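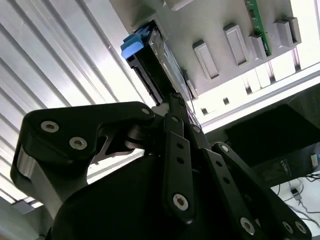

Urkex opened its Clorkorstead workshop to visitors in October for a demonstration of robotic computer disassembly. The event drew recyclers, repair shop owners and instructors from two technical colleges. The work on show was the removal and handling of hard drives from used desktop computers, a step that most recyclers still do by hand. The drives sit in plastic carriers with a blue tab at one end, and the robot's gripper holds a carrier between its narrow black finger links. Visitors could stand at the bench and follow the work or watch it on a screen in the next room.

Urkex began the project, called Hailu, after customers asked for a faster way to pull storage devices before the rest of a computer goes to shredding or resale. Drives have to be logged and kept apart from other parts so that the data on them can be erased or the drives destroyed. The company says its own benches handled 1,289 desktops in the twelve months before the open day, all of them opened by technicians using hand tools.

"Taking out a drive is a small job, but it comes up with every machine that arrives," said Annapurna Salian, operations manager at Urkex. "We want our technicians to spend more of the day on testing and repair. The robot is being developed for the part of the work that repeats."

The demonstration used a robot arm working at a wooden tabletop, with a Universal Robots teach pendant beside the computer. Staff gave five sessions during the day, each followed by time for questions. Topics included how the gripper approaches a drive bay, what information is saved from each attempt, and which computer models the company plans to work on next. Attendees also received a printed outline of the Hailu test plan.
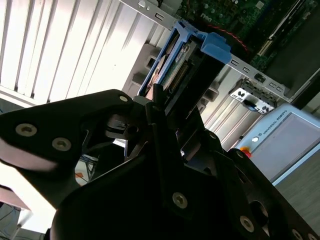

Robel Tamiru asked whether the same approach would suit a small shop that sees a different make of computer every day. Salian replied that mixed stock is the hardest case and that Hailu is limited for now to a short list of common office desktops. She said the company would rather handle a few models well before adding others, and that shops with mixed stock are welcome to send in a list of what they receive.

Partner firm Drestel is writing the software that plans the arm's movements. Florin Tudose, a software engineer at Drestel, told visitors that the inside of a used desktop is rarely as tidy as it was when it left the factory.

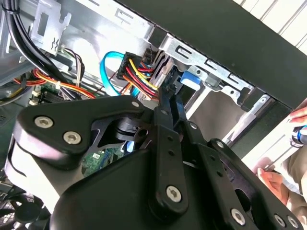

Cables are a main subject of the next stage of work. Drives, cages and latches stay in fixed positions for a given model, but wiring can lie almost anywhere. One case at the open day had a thick bundle of black cables coming in from the side, a blue SATA cable looping down near the drive area, and red, yellow and black power wires running toward the drive connectors. Drestel plans to collect 100 more recorded attempts on cases with wiring of this kind, and the results will be shared with the colleges that attended.

Urkex will hold a second open day at Clorkorstead in the spring. Places are free but must be reserved ahead of time. Recyclers and schools that would like to attend, or that have retired desktops to offer for testing, can contact Razia Dogar in the Urkex visitor office.

About Urkex

Urkex collects, repairs and recycles office computers and related equipment. Its workshop and main office are in Clorkorstead.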